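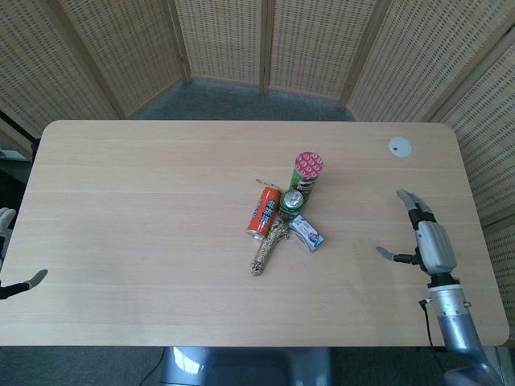
**Call for members: Priler student robotics club, table team**

We've got room for six new people on the table team, and we'd love to hear from anyone who fancies teaching a humanoid robot to tidy up! Ours is called Skundari. It has two arms, two proper hands with fingers and thumbs, and a very long list of things it still needs to learn.

The project this term is clearing a cluttered table. Cans are the bread and butter of it, standing up and lying on their sides, and then there are the awkward items like rope, small boxes and metal rings. You'd be amazed how much there is to talk about in picking up a drinks can (we once spent a whole evening on thumbs).

What you'd be doing:

- steering the arms and hands through practice runs
- setting out the objects and noting what went where
- sorting the recordings -- we want 3000 by June and have 94 so far, so there's plenty left!
- helping the software group train and test on the results

You don't need to have touched a robot before. Half of the present team started with no programming at all, and one joined from textiles and now knows more about fingertips than the rest of us put together. Patience helps a lot. So does being happy to do the same thing fifteen times and then change one small detail.

Sessions run from 5 pm to 7.30 pm in the Khosravi building, room 31, and we ask for one a week. New members spend their first two sessions alongside someone experienced before taking the controls. It's unpaid, but tea is free and the team travels together to the Vinar student contest at the end of the year.

To apply, send us a few lines about yourself and something you've made, mended or taken apart -- it can be anything, even if it never went back together. Drop your note in the club box outside room 31, with an email address we can reply to.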